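July 7, 2019 - bench notes, Oltendale shop

Started late, Samran had the long table till lunch. Went over the dark gray post from the Lukach order. Surface is matte, want to keep it that way so NO polish, no wax, just a dry cloth.

Main question is still the flare at the bottom. Clumia drawing has a straight cone, Ruangrit wants the curve. I vote curve. Easier to wipe down and it doesnt collect dust in the corner.

Height on the sheet says 579, my tape says 579, so leave it. Wobble test with the 7 lb weight, then the 11. Rocked a little on the 11 - could be the bench, that end was never level. Redo on the floor tmrw.

Felt pads: down to the last bag, the box of 1,000 we got in May is gone?? Ask Samran Kaewsai where they went.

To do
- shim the bench
- call Lukach re color match, charcoal vs the darker one
- find the other tape measuer
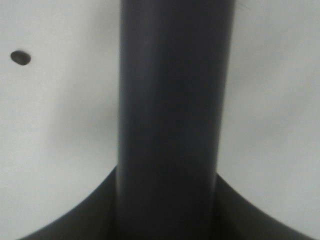 Post and flared base, close up. Note the curve on both sides.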